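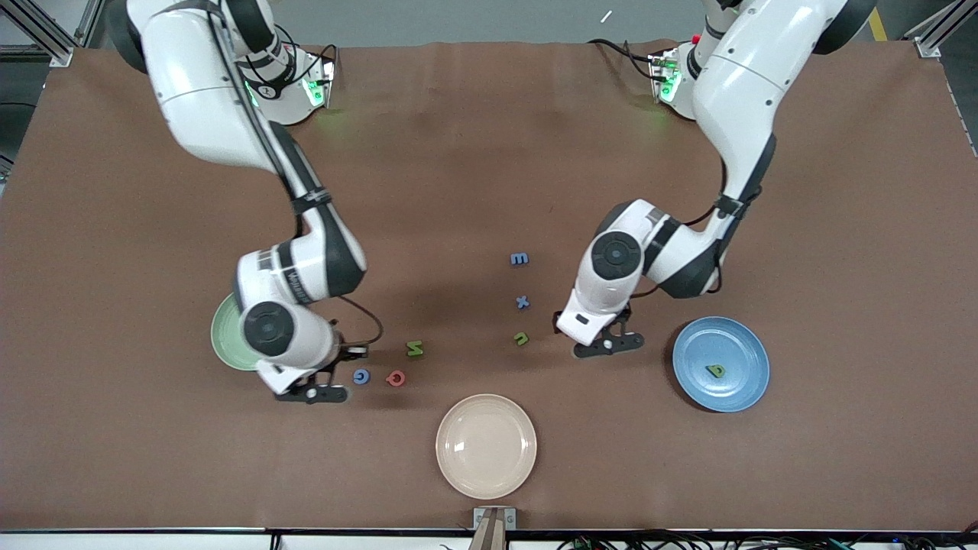
Letters and Plates – Caltdale Play Room

Quick post, more pics when I get a minute. Foam alphabet letters on the big table, brown paper down first. Three round plates for sorting – green, blue and a creamy pink one. One little green letter on the blue plate, nothing on the pink yet, the rest scatterd about.

Letters came from Keskinen, 240 in the tub. Plates are Rosine's, she wants them back by July. Spare paper is in teh hall closet – help yourself.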